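Why Robots Have to Follow Rules Too

You have rules. No running in the hall. No feeding the dog under the table. Robots have rules as well, and theirs are longer, duller and a lot harder to wriggle out of.

A robot arm is strong, fast and not very bright. It doesn't know the difference between a tennis ball and your elbow. So the people who work with robots write down what is allowed -- and then, which is the difficult part, they do what they wrote.

At the Wusbridge robot workshop the list has 7 rules. Mayu Sugawara wrote the first 6. The last one was added in August, after Clifford Caron left his sandwich in the work area. It says: No lunch.

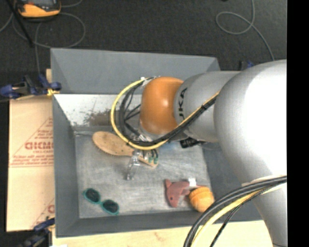
Rule one is that everything stays where you put it. A robot plans its moves by working out where things are, and if the bin slides over a little, the plan is wrong and the robot won't notice. It will go on reaching, very confidently, for a thing that has moved. That is what the blue and black clamps on the bin are for. The hairbrush, the sunglasses and the plush dolphin are free to lie any way they like, but the bin has to behave.

Rule two is about cables. A robot arm bends and twists all day, and its cables have to bend and twist along with it. Pull one too tight and it can snap. Leave too much hanging and it can catch on something. Tomomi Iwasaki checks them before every session, and she can't be hurried. People have tried.

Rule three is the big one: no hands near the arm while it is switched on to move. Not for a second, even if you are very quick. You are not as quick as you think. If something needs fixing, you stop the robot first, and you make sure nobody else can start it while you are reaching in.

There is also a big stop button. Anybody may press it, for any reason, and no one is allowed to be grumpy about it afterward. Kamran Amini once pressed it because he had to sneeze. He was thanked.

The other rules are about keeping notes and tidying up, and you have heard all of that before from somebody at home.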